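3.2 Pitching data and grip labels

The pitch records come from the Gernurby league, where each club plays from April to September. We used 3,000 pitches, all of them thrown by starting pitchers in the first six innings. Relief pitchers were left out, as their number of pitches per game is too small for our fatigue measure. For every pitch we have the speed, the spin rate, the inning and the result of the at-bat. The type of pitch was given by the scorers of the club Estby, and it was checked again by Tia Nuttall, who changed the label in 19 cases. Most of these were sliders that had been written down as curveballs.

The grip of the pitcher is more difficult to obtain. In the league videos the ball is hidden in the glove until the arm begins to move, and so the position of the fingers is visible only for a short moment. We therefore treat grip as a simple variable with two values, according to whether the fingers lie across the seams or along them. This is a coarse division, but two readers could apply it with few disagreements. 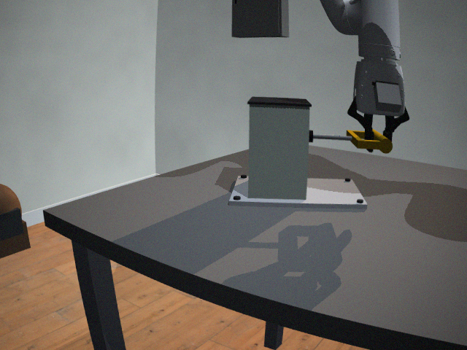
Figure 4. Simulated robot arm with two fingers closed on a yellow handle.

3.3 Fatigue measure

We define fatigue as the loss of speed against the pitcher's own mean in the first inning. Only fastballs are used for this, because the speed of other pitches is often changed on purpose. The values were calculated with the Gitix package in its standard settings. When a pitcher threw no fastball in an inning, this inning was treated as missing and was not filled in from the neighbouring ones.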